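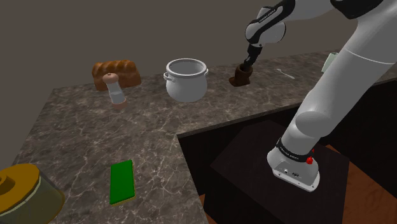 Brivelden opened its doors for a robot afternoon in January 2018, and I went along mostly because my neighbor had a spare pass and there was a promise of coffee. I stayed until they started stacking the chairs.

The company writes software that teaches robot arms to do kitchen chores, and nearly all of the practice happens inside a computer. So the main demonstration was on a big screen at the front of the room: a simulated kitchen with a marble counter and a white and black arm reaching across it to get hold of a little brown cup. There was a braided loaf at the back and a green sponge lying closer to us, and I will admit I spent a while thinking about the bread.

Lorna Kinnear ran the show. She has been at Brivelden for 3 years and talks fast, which suited me fine. She told us the job was called Toker (the team names every chore, and I never did find out where they get the names) and that it was the 117th one they had built. A chore is something small, like picking up a cup and putting it down somewhere else. Then they move everything around and run it again, over and over, all night if they feel like it!

"In here we can drop a cup 1,195 times and not sweep the floor once," she said. That got the biggest laugh of the day.

After the talk we were let loose on the keyboards. Pui-shan Pan sat with my group and showed us how to steer the arm one little nudge at a time. It is so much harder than it looks. You think you are lined up over the cup, and then you swing the view around and you are nowhere near it. I knocked mine flat twice. The boy next to me, who I would guess was nine, got his on the first go and was very gracious about it.

People had good questions, too. Somebody wanted to know when one of these would be doing dishes in a real house, and Hongmei Fang said she wasn't going to put a year on it. Cups are one thing, she said, but spoons are a pain — they're thin and they lie flat, and the fingers have trouble getting under them. Another visitor asked if the arm knows what a cup is. That one went on for a good long time, and I lost the thread somewhere around the second diagram.

I do wish there had been more seats. The sign-in sheet was up to 202 names when I left, and the folks at the back were standing on tiptoe for most of Lorna's talk. The sound came and went a bit as well. Shobha Mudaliar, who put the day together, told me they're hoping to use the bigger room upstairs next time.

Next time is in March, by the way, with a new chore called Amus that has something to do with putting groceries away. Sign-up is at the front desk and it's free. Bring the kids, and get there early if you want a turn at the keyboard.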